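纯棉T恤洗完领口变形、整件发皱，不想熨，有没有办法收拾？

分类：生活百科 / 衣物护理
提问者：阳台朝北

各位好，我来问一个很小的事情，可是它困扰我有大半年了，所以会写得啰嗦一点，先谢谢愿意看完的人。

家里人都爱穿灰色的棉T恤，就是那种花灰的、软软的针织料子，夏天几乎天天穿。刚买回来的时候摸着特别舒服，洗过几次之后问题就来了：一是领口慢慢变大，边上像荷叶一样一浪一浪的；二是晾干以后整件衣服都是细碎的皱，下摆还往外翻；三是有两件衣身好像拧了，侧缝本来应该在腰两边，现在一条跑到肚子前面来了，怎么叠都叠不方正。

我的洗法是这样的：洗衣机标准程序，水温四十度，转速放在最高那一档（我们家阳台朝北，不甩干一点真的晾不干），洗完有时候忘了，在桶里闷一两个钟头才想起来拿。晾的时候用普通的塑料衣架，从领口塞进去。洗衣液用的是Plillavo的浓缩款，瓶盖上的刻度我看不太清，一般就倒个大半盖。

我不太想熨。一来家里地方小，熨衣板打开就没地方走路了；二来夏天熨衣服实在太热。婆婆说她年轻时候从来不熨T恤，件件平整，可是问她怎么弄的，她又说"就那么弄的呀"，等于没说。

所以想请教大家：不熨的前提下，怎么洗、怎么晾、怎么叠，能让棉T恤看上去精神一点？已经变形的领口还有救吗？还有那个拧掉的侧缝，是我洗坏的，还是衣服本来就有毛病？

补充一下，有人问面料，水洗标上写的是纯棉，产地和克重没写。衣服是在Sostgate的网店一起买的，当时做活动，一口气买了8件，所以现在也是8件一起走样，看着格外心疼。

——————————

回复者：针脚走歪了
发表于2024年9月8日　被提问者采纳

你好呀，看到你说婆婆那句"就那么弄的呀"我笑了好久，我妈也是一模一样的。我以前在一家小裁缝铺里帮过几年忙，做得最多的就是改T恤、换领口罗纹，后来自己在家接点零活，所以对这种针织棉还算熟悉，我慢慢跟你讲，你别嫌长。

先说侧缝。针织棉布是一圈一圈织出来的，如果纱线捻度大，或者布在裁之前没有好好松弛，洗过以后它就要往一边扭，业内叫"扭曲"或者"斜行"。这个多半是布的问题，不怪你。高转速、长时间闷在桶里会让它更明显，但根子不在那儿。以后买的时候可以拎着两肩看一看，侧缝要是新衣服就已经往前跑了，那洗完只会更歪。

再说皱。你那个最高转速我猜是一千二或者一千四吧？棉T恤真的用不着。我家固定用700转，拿出来比你现在的稍微湿一点，但是衣服自己有分量，挂起来的时候会往下坠，那些碎皱就被它自己拉开了一大半。朝北的阳台晾不干，可以先用一条干的大毛巾把衣服卷起来，压一压，吸掉一层水再挂，不要拧。还有就是洗完马上拿出来，这一条比什么都管用！闷在桶里那一两个钟头，皱就是那时候压死的。我自己记性也不好，后来就在手机上定闹钟。

水温的话，平时没什么油渍，三十度足够了。洗之前翻个面，领口不容易磨毛。洗衣液少放一点，浓缩的大半盖对一桶T恤来说多了，漂不干净，布会发硬发涩，干了以后皱得更牢。

晾之前一定要抖。两手抓住下摆，用力往下甩几下，听到"啪"的一声那种；再抓住两边肩膀甩几下。然后找一个平的台面，把它摊开，用手掌从中间往外推，领口拢圆，袖子捋直，下摆对齐。我自己是用饭桌，擦干净了就行。推平之后再上衣架，衣架从下摆伸进去，千万别从领口硬塞，你家领口变大十有八九就是这么撑出来的。要是地方够，对折搭在横杆上更好，肩膀不会顶出两个包。

收衣服的时候别等到干得发脆，手摸上去还有一丝丝凉的时候就拿下来叠，叠好放一会儿，等于用衣服自己的重量压了一遍。叠的台面要大一点，能把整件摊开，别在膝盖上叠，也别在床上叠，床太软了，手一推衣服跟着床单一起跑。
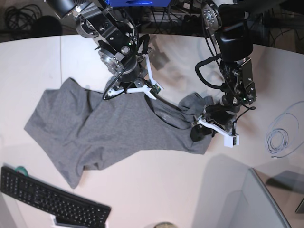
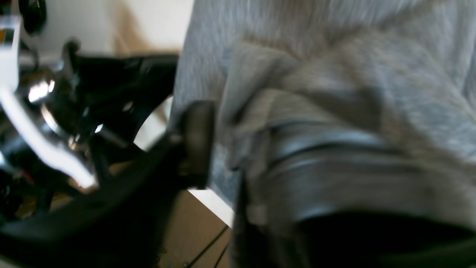
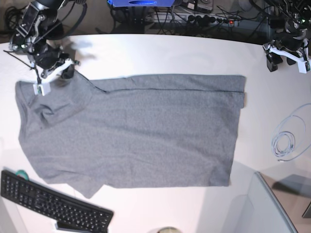
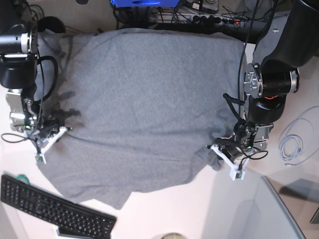
叠法我讲一下我的习惯，不一定是最快的。正面朝下摊平，先把领口和肩膀理顺，这一块最容易窝成一团，它不平，后面怎么折都是歪的。然后一边往中间折，袖子翻回来，另一边同样，两边尽量一样宽。每折一道，用手掌侧面沿着折边轻轻捋过去，不用使劲。最后从下摆往上对折2次，翻过来就是一个方块。侧缝已经拧了的那几件，你不要照着侧缝折，照着两个肩点来，折出来还是方的，穿的时候歪不歪是另一回事，至少柜子里好看。

叠好竖着放抽屉里，别摞太高。摞得太高，最底下那件拿出来一样是皱的，而且是那种很深的横印子。

领口呢，要看是哪一种。如果只是松了，罗纹本身还有弹性，你可以把领口这一圈在温水里泡几分钟，用手一点一点往里拢，拢成圆的，平铺着阴干，会回来一些，穿一天可能又松一点，但是总比现在好。如果罗纹里的弹力已经没有了，拉开以后不往回缩，那就只能换领口。自己会一点缝纫的话不难，拆掉旧的，买一条同色罗纹，长度比领圈短一截，边拉边缝。我之前在Kowalczyk的布料店配过花灰罗纹，颜色挺接近的，但花灰这个颜色每家深浅不一样，最好剪一小块旧布带去比。要是不会缝，送出去改的钱可能都快够买件新的了，你自己掂量。

对了，烘干机如果有的话，低温吹个十来分钟再拿出来挂，也很平整，不过棉会缩，新衣服第一次不要这样弄。

祝你家的T恤早日精神起来，8件不少呢，慢慢来。

——————————

回复者：一锅粥

喷点水，挂浴室，洗澡的时候热气一蒸就平了。我一直这么干的。领口没救，当睡衣吧。

——————————

回复者：Etincombe小区的老租客

楼上那个浴室的办法我也试过，要看浴室通不通风，我们这边不通风，挂了一晚上，平是平了，一股潮味，又重新洗了一遍，等于白忙。

我补充一个采纳的那位没讲到的。我们家是硬水，衣服洗几回就发硬，后来漂洗的时候加一点点白醋，大概两汤匙，布软和了不少，皱也少了，干了以后闻不出醋味。注意别和漂白剂一起用，这个一定要记住。

还有衣架，我把塑料的细衣架全换成肩部宽一点的了，六月份黄梅天里晾衣服也不顶包。家里衣服少的话换几个就够，不用一次全换。

另外，关于700转我有点不同意见，冬天朝北阳台真的不行，我去年冬天按低转速晾，第三天袖窿还是潮的。我是夏天用低转速，冬天调高一档，但拿出来抖得久一点。提问的朋友也是朝北，可以两种都试试看。

——————————

阳台朝北　追问：

谢谢大家，写得这么仔细，我都不好意思了！昨天晚上就照着做了两件，转速调低，洗完马上拿出来，毛巾卷过，在饭桌上推平了才挂的。今天早上看，下摆不翻了，领口还是有一点浪，但比之前好多了。侧缝那件我也认了，按肩点叠确实能叠方。

还想再问一句，白醋是放在柔顺剂那个格子里，还是等漂洗的时候直接倒进去？

——————————

Etincombe小区的老租客　回复：

放柔顺剂格子就可以，机器自己会在最后一遍漂洗时冲进去。滚筒的不用中途开门。

浏览 1,486　收藏　分享　举报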